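Bench notes, June, Parisi hand-held gripper trial

Started 9:40, after the usual hunt for a charged battery. Irina had already signed the loan form with Drodetti, so we have the kit for 14 days, and I would like us to spend more of that using it than talking about it (I say this as the one who talks most).

What came in the case: the gripper itself, two sets of finger pads, a charger, a little bag of screws and a printed quick start that Melati has already scribbled all over. The quick start is good, I have to say! Whoever wrote it has stood at a bench and done this. Pairing went through on the second try, and Planen picked up the stream without my having to touch the settings file, so a warm thank you to Vaughn for the patch he sent over.

1. Cloth and basket

Set the woven basket on the wood-grain table with the cream cloth bundled inside it, and spent a while just getting the feel of the approach with the jaws open. The padded faces are nice and broad, and I like them for soft goods, but the jaws are bulky and the right one blocks a fair piece of the basket when you come in from this side. Sachiko thinks we should come in higher and tip the wrist over the rim. I think she's right, though my wrist has opinions about it.

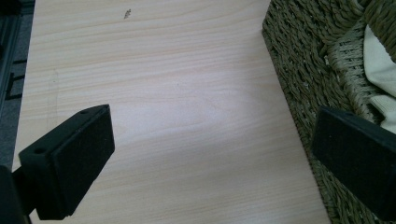
2. Trigger and weight

The trigger is light at first and then stiffens near full close, which I kept mistaking for contact with something. Melati got used to it much faster than I did. We made 22 recordings before lunch and threw out 2 where I let go too early. By the end my forearm knew all about it, so shorter turns tomorrow, and swap hands.

3. To ask Drodetti

Is there a slimmer jaw on the price list? Are replacement pads sold singly or only as a set? Eduard also wants to know if the Prultard mount fits without an adapter, and I promised I'd ask before he starts drilling.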